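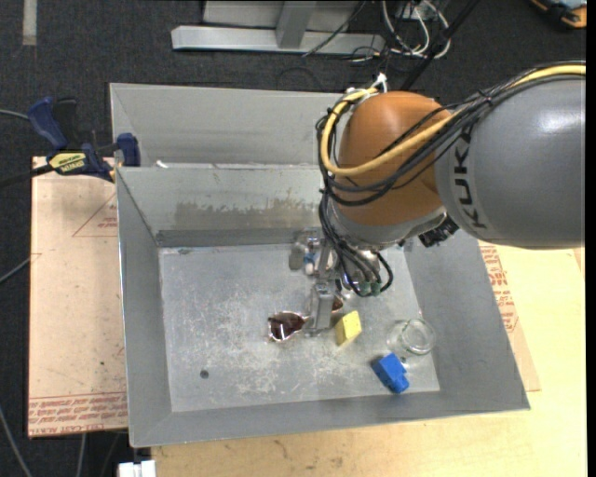

Figure 4. The KUKA arm over the picking bin, gripper finger down beside the sunglasses. The yellow and black cables follow the arm to the wrist.

5.2 The cable fault

The most interesting failure in the whole study had nothing to do with grasp planning. Over 1683 grasp attempts at the Fellberg lab, the arm stopped itself 2 times with a force limit error while the gripper was well clear of every object. We first blamed the force threshold, and Omid Mahmoudi spent much of December retuning it. The stops had a shared feature that we were slow to notice: both came during a large wrist rotation, with the arm reaching toward the far wall of the bin.

Cables on this arm run outside the housing and need slack to let the wrist turn (Figure 4). Too little slack and they pull on the wrist; too much and a loop can hang low enough to catch the bin rim. Ours did the first. When Andri Kaufmann replayed the joint logs next to the force readings, the pull showed up beautifully, as a slow climb that began long before each stop and had been hiding in our data all along!

We retied the bundle with a wider loop at the wrist and limited rotation in the planner. A further 700 attempts gave no force stops away from contact. The limit does cost us some grasps on thin items near the walls, and Shahab Soltani is now testing whether a second approach angle can win them back. We also added a slow wrist sweep at startup, with the gripper empty, and the Gavance controller refuses to begin a run if the force reading drifts during it.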